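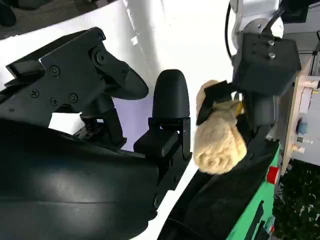

The second period of the Bandine project was meant to answer one question: can two arms that learn from demonstrations share a job without a fixed script telling each of them when to move? We now think they can, for a good range of handling tasks, and this report sets out how we got there. The work has gone better than we dared write in the proposal, and it has been a real pleasure to do. Most of the gain came from changing what the policy is asked to predict, and the soft items showed it first. With a curly beige plush against one finger of the far arm and the near gripper standing open, the policy has to decide whether the near arm should come in to help or stay out of the way. That decision is what we call the handover question, and it runs through everything below.

Where we were at the last report

At the end of the first period we had a single policy driving both arms. It copied the demonstrations well when the object started close to where it had been in training, and it fell apart when the object was turned or shifted. The usual failure was a kind of politeness problem. Both arms would hold back, each apparently waiting for the other, until the time limit ran out. Less often both would go for the object together and we had to stop the run by hand.

We had put this down to a shortage of data, and the plan you approved was mostly a plan for collecting more. We did collect more. It helped with rigid objects and did very little for soft ones, and by the middle of the period Sena Aryee was arguing that we should look at the structure of the policy before spending any more operator time. She was right, and I am grateful she kept at it.

What we changed

The policy still takes in the camera views and the joint positions of both arms, and it still puts out a short run of movements. The new part is a small extra output, which we call the role signal. For each arm it gives a value between leading and waiting, and it is predicted a little further ahead than the movements themselves. Each arm's movements are then produced with both role values as an input, so that each side knows what the other is about to do.

We did not want operators to label roles by hand. It would be slow, and people disagree about it. Instead the labels are worked out after the fact from the recordings, using which gripper is closing, which is moving towards the object and how the distance between the two changes. Nabila El Ouafi wrote the labelling code and went through a large sample of its output by eye. It makes mistakes at the very start of an episode, when both arms are leaving their rest positions, so we leave those first moments out of the role loss altogether.

The change is small. It adds very little to the size of the model and nothing we can notice to the time it takes to run. That matters to us, as the Arnitz controller has a tight loop and we had already used up most of the slack.

Data collected

The demonstration set now stands at 2078 episodes, all two-armed and all recorded by teleoperation. Every episode has been replayed once and checked for dropped frames and timing faults before being added. We kept failed attempts where the operator recovered without letting go of the task, and these have turned out to be some of the most useful material we have. Leaving them out of training made the policy noticeably worse at recovering from a poor first contact.

Three kinds of object are covered: rigid parts, soft items and things with a cable attached. The soft items were the slowest to record. Operators tend to press and drag a soft thing before they commit to lifting it, and the habit differs a good deal from person to person. In June we wrote a one-page guide to even this out, then partly went back on it, as the episodes recorded under the guide looked tidy and taught the policy rather little. The variety seems to be worth keeping.

What we found

The waiting problem has almost gone. In the comparison we ran through July, using the same start positions for the old policy and the new one, the stand-offs that used to end so many runs became rare enough that we watched several long sessions without seeing one. Collisions of intent, where both arms go in at once, are also down, though less sharply.

The result that excites us most is on soft objects. The old policy treated a fingertip resting on fabric much as it treated a finished grasp, and the second arm would move off on the strength of it. The new one tends to hold the second arm back until the first has a proper hold, and when the hold fails it swaps the roles and tries from the other side. We never recorded that swap as a deliberate behaviour. It does exist in pieces in the recovery episodes, and our best guess is that the role signal gives the policy a way to join those pieces up. Sena has a neat set of plots showing the two role values crossing over in the middle of a run, and we would love to take you through them at the next call.

For rigid parts the improvement is modest, as we expected. For cabled items the picture is mixed. The policy picks them up more reliably but still pays no attention to where the cable goes afterwards, and the role signal does nothing for that.

We also tried two simpler alternatives, to make sure we were not fooling ourselves. The first was to train the old policy for much longer. The second was to give it the longer prediction window without the roles. The first made no useful difference. The second recovered part of the gain, perhaps a larger part than we would have liked, and the paper will say so plainly.

What did not work

We spent most of April on a version in which the roles were strictly on or off. It was easy to explain and it behaved badly, with the arms twitching whenever the prediction sat near the boundary. Smoothing the output hid the twitching and brought back the delays. Letting the values vary freely between the two ends cured both, and we should have tried that first.

The fingertip pads have been a nuisance too. Gautier changed the pad material between batches, and the newer pads grip fabric more strongly. For a couple of weeks we were comparing runs made on different pads without knowing it. Those runs have been thrown out and repeated, and the pad batch is now written into the header of every recording. This cost us time but no equipment money.

Spending and people

Staff costs are in line with the budget. Operator hours are under it, following the decision to pause collection while the policy was reworked, and we would like to carry the unspent hours into the third period. Equipment is slightly over, owing to a replacement wrist joint and a spare set of fingers. The finance sheet sent alongside this report gives the details.

Nabila now leads on data and labelling. Sena leads on the policy and will be first author on the paper. There have been no other changes to the team.

Plans for the next period

The first job is to find out how far the role signal carries over to objects the policy has never met. Early signs with unfamiliar soft items are good, but we have only tried a handful, and they were all of a size that either gripper could take hold of alone. We will record a separate test set that never goes near training, with larger and floppier items in it.

The second is the Monetti trial. They have offered us access to a packing cell with two arms of a different make from ours, and the question is whether the labelling code works there without being rewritten. Nabila expects the distance measure to need rescaling and the rest to hold. We hope to make a first visit in October, once their summer backlog is cleared.

The third is the cable problem, where we would like to change the scope a little. The proposal has us treating cables as one more object type. We now believe they need a separate way of representing what is happening between the grippers, and that deserves proper time. Our suggestion is to drop the planned work on stacking, which no longer looks difficult enough to teach us much, and to move those months over to cables. We would need your agreement to this before the end of September so that recording can be scheduled.

The labelling code will be released with the paper. The full set of recordings will follow once the last checks on the file headers are done - Nabila has started on the earliest batches, which need the most tidying.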